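Dakent Community Board > Crime and Safety > Plate readers "cut car break-ins by 49 percent"

Started 22 May 2025

gravelroad_pete
The police department put out a release this morning saying car break-ins in the Erner neighborhood are down 49 percent from the same stretch a year earlier, and it credits the Derinum plate readers that went up in November. The city council votes on renewing the contract next month. Funny timing.

I read the whole thing twice. It gives the percentage in the headline and again in the first paragraph, but it never gives the two numbers you'd need to work it out yourself. Down from what? A small neighborhood can go from a bad winter to a normal one and get a drop like that with no cameras at all.

It also says the system sent officers 526 alerts. An alert means the camera thinks it saw a plate on a list. It doesn't mean anybody got stopped, and it sure doesn't mean anybody got charged. Further down they say 78 of those led to "an enforcement action." I'd like to know if a verbal warning for an expired tag goes in that pile.
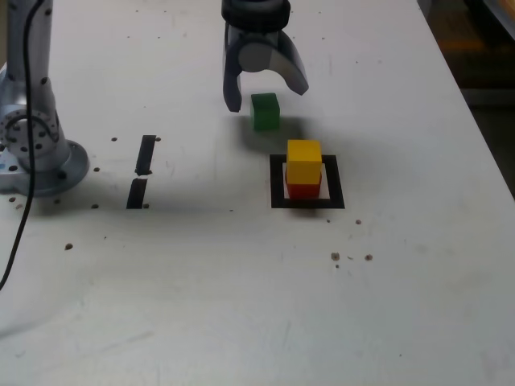

Green cube under the open gripper, yellow on red inside the black square.

I'm not against catching thieves. My truck window got smashed on Brouwer Avenue two years ago and all I got was a case number. I just don't want to be told something works by the same people asking for the money.

mapleside
Two of my neighbors got hit last spring and none of us have been hit this year. I don't need a spreadsheet for that. It feels safer and I'd vote to renew tomorrow.

gravelroad_pete
Glad to hear it, but that's your block. I could say the same about mine and we don't have a reader within a mile.

tollbooth
That's the part I'd want to see. If break-ins dropped the same amount in parts of town with no readers, the readers didn't do it. The release only talks about Erner. Why only Erner? Somebody picked that neighborhood for the headline.

mapleside
Because that's where the cameras are??

tollbooth
Sure, and that's exactly why you'd check somewhere else too.

ninefingers
I worked dispatch for a county north of here, not Dakent, so take this for what it's worth. The alert numbers are always messy. The same stolen car drives past three readers and that can be three alerts. Some are bad reads, a dirty plate or a B that looks like an 8. So 78 out of 526 doesn't strike me as low. I've seen worse.

But break-ins are a strange thing to hang on plate readers. Most of the ones we took calls on were kids on foot trying door handles. A camera pointed at traffic isn't going to see a kid on foot. Stolen cars are a different story, and I'd believe a claim there a lot faster.

gravelroad_pete
Thanks, that's more useful than the release. So even if the drop is real, they may be crediting the wrong thing.

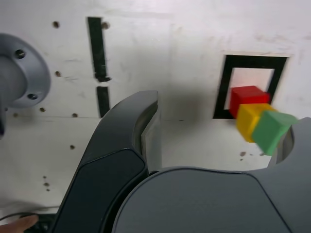 The other thing bugging me is how people report now. Last fall they moved car break-ins to the online form unless something over a certain value was taken. My sister-in-law started that form, got to the page that wants a serial number for everything, and gave up. Her break-in didn't happen as far as the stats go. How many more like that? If reports got harder to file right around the time the cameras went up, of course reports fell.

curbcut
The form is terrible, I'll back you up on that. It timed out on me on my phone and I lost the whole thing.

mapleside
So now the form is the reason crime went down? You guys will believe anything except that something worked.

gravelroad_pete
I'd believe it if they showed it. Raw counts by month, by neighborhood, phone and online listed separately. They have all of it. That's one page.

ninefingers
Ask for it in writing. Records request, and be specific about the months or they'll send you the release again.

curbcut
I found last year's figure in the old council packet, by the way. It has 156 break-in reports for the entire east side, which takes in Erner but also everything out past Brouwer. It doesn't split them up. So I can't check the 49 percent from that either.

tollbooth
Good find. Does it cover the same months?

curbcut
Full calendar year. So no.

mapleside
Fine, file the request. I still want the cameras. If your numbers come back and they're bad, post them and I'll read them.

gravelroad_pete
Fair enough. Sent it at lunch – asked for monthly counts going back two years and what they mean by enforcement action. I'll put up whatever comes back, including if it makes me look wrong.

tollbooth
Ask how long they keep the plate data too. The release skips that.

gravelroad_pete
Didn't think of it. I'll send a second one tonight.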